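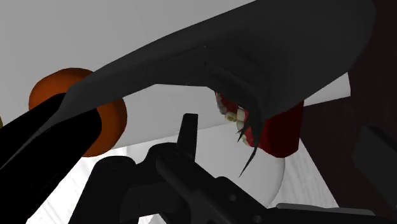

Figure 4.1. Charcoal gray in front of red. Dark colors close to the eye take up a lot of room.

Chapter 4
The Smallest Room in the House

Before you start: you'll want your measuring notes from Chapter 3, a tape measure, and a bathroom you can shut yourself into for half an hour without annoying the people you live with.

The first bathroom I ever planned by myself was upstairs at 1083 Prurari Road, in Feltley, and I got it wrong. It was a pretty room! I had a pale green tile picked out, and a round mirror, and a little window I was very proud of. Then the owner, Zoi Lazaridis, moved back in, and a week later she called and asked me where she was supposed to put her glasses when she washed her face.

I had no answer for her. I'd drawn a pedestal sink because the room was narrow and pedestal sinks look light, and I had put the towel bar over the radiator and hung the mirror flat on the wall, and in the whole room there wasn't a level spot big enough for a pair of glasses, except the top of the toilet tank, which was behind her and across the room when she had soap in her eyes. (I went back and put up a glass shelf. She still has it. I still hear about it.)

I start the chapter with that call because bathrooms are where beginners learn that a floor plan isn't a room. A bedroom forgives you. You can shove the bed over, get a different lamp, turn the rug. In a bathroom nearly everything is screwed down, glued down or joined to a pipe, and what you draw in February is what somebody bumps a hip on for the next couple of decades.

What this chapter covers

We'll begin with the body, meaning where people stand, bend, sit and reach, and only after that get to the fixtures. Then comes the wet wall and why I'm always nagging students about it. After that we go through doors, light and color, and last of all storage, which deserves to come first, but I've tried teaching it that way and it makes no sense until you've fought with the other parts. The long drawing exercise at the end uses a plan called the Miranda, a very ordinary two-bedroom house that my colleague Didier Royer drew years ago and that I've been making students suffer through ever since.

If you're using this book in a class, your instructor may skip the section on color. Read it anyway.

4.1 Start with elbows

Stand at your own sink and pretend to wash your face. Do the whole motion, bending over and everything. Your backside goes out behind you a good deal farther than you think it does, and your elbows go out to the sides, and if there's a wall next to the sink you've probably been tucking in one arm for years without noticing. Now pretend to dry off. People take up the most room of all when they're drying off, and hardly any plan I get from a first-year student leaves space for it. They leave space for the tub, and space to climb out of the tub, and then I suppose the person is meant to drip dry in the hall.

So the first thing I want on your paper is people. Draw ovals, draw stick figures, I don't care. Frauke Seidel, who taught me, cut hers out of cereal boxes and pushed them around the drawing with a pencil, and she wouldn't look at a plan until you had done the same. I thought it was childish. I now own a coffee can full of cardboard people.

Use at least one that's bigger than you are. Use one that's sitting down, one that's bending, and one adult kneeling next to the tub with a child in it, because that adult needs more floor than anybody. And if the house is going to have someone in it who uses a walker or a wheelchair, now or later, you draw that first and fit the rest around it. We'll do turning space properly in Chapter 17, but don't wait for Chapter 17 to think about it.

4.2 The wet wall

Water comes in through pipes you can bend pretty much however you like. Waste goes out through a pipe that's fat, stubborn and needs to run downhill. That second pipe decides more about your bathroom than you do.

The wet wall is the wall that holds the plumbing. When the toilet, the sink and the tub all line up on it, the job is simpler and cheaper and your plumber stays cheerful. When you put the toilet across the room because it looked balanced, somebody has to get that fat pipe under the floor, through or around the joists, and still keep it sloping. Sometimes it's worth doing. I've done it. But know what you're asking for, and ask before the drawing goes to the client, when it's still only a drawing.

Conall Kavanagh, a plumber I've worked with longer than either of us likes to say, reads a plan by laying his thumb on the toilet and sliding it to the nearest stack. If his thumb gets there without crossing much, he nods. If it wanders, he hands you back the sheet. Try it on the plans at the end of the chapter before you look at anything else.

4.3 What the toilet is for (besides that)

You can learn plenty about a bathroom by looking at the tank. A tank with a flat lid is a shelf, whatever the manufacturer had in mind, and people will use it as one the same day it's installed.

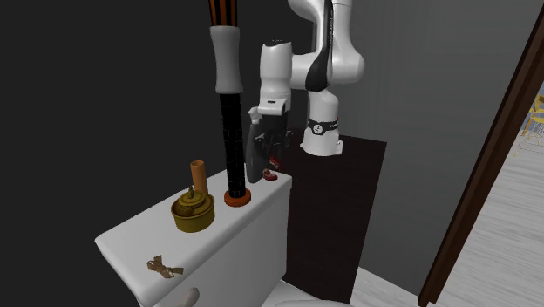
Figure 4.2. A white toilet tank with small objects set out along its flat lid.

Students get snooty about this. They tell me the lid should be kept clear, and they draw it clear, and they hand in lovely clean drawings. Fine, but then where does everything go? Somebody in that house has a comb, a candle, a spare roll, a little dish of hairpins. They have to land somewhere, and they'll land on the nearest flat place at about hand height.

My rule is to treat the lid as borrowed space. Assume it will be full, and make sure nothing important depends on it. Remember that it has to come off now and then when something inside needs fixing, so don't build a cabinet down so low that you can't lift it. I've seen that done in a brand-new house. Fouad Issa, the contractor, had to unscrew the cabinet from the wall to get at the float, and he sent me a one-word message that I can't print in a textbook.

Some tanks have rounded or sloping lids, and a few makers sell those on looks. The Cistness is one I get asked about often. They're easy to wipe, and things slide off them. If your client loves one, wonderful, order it, and add a ledge somewhere to make up for the shelf you just took away.

4.4 Doors, briefly

Doors get a fuller treatment later, but you need enough to do the first exercise. Draw the swing. Always draw the swing! Then put one of your cardboard people at the sink and open the door into them. If they get hit, you have a few choices: hang it on the other side, swing it out, or slide it. A door that swings in can also get stuck shut if someone falls against it, so in a very small bathroom I lean toward swinging out, provided it doesn't smack whoever is coming down the hall.

Pocket doors save floor. They also eat the wall, so no switch and no towel bar on that stretch, and please don't route the wet wall through it. (You laugh. Every year somebody does.)

Warm-up exercises

Do these before you go on to 4.5. They're short and they aren't graded, unless your instructor is meaner than I am.

Measure the bathroom you use most and draw it to scale, fixtures and all. Mark the door swing and the light switch.

Make your cardboard people to the same scale. Put one at the sink, one stepping out of the tub or shower, and one sitting. Shade every place where a person overlaps a wall or a fixture.

Without tidying first, write down everything sitting on a flat surface. Next to each item put where it gets used and how often. Then draw a line on your plan from where it sits to where it's used. Long lines are trouble.

Find the stack, or make your best guess at it, and do Conall's thumb test.

Keep the drawing. You'll be tearing it apart in the next section, when we get to light and I ask you to move the mirror.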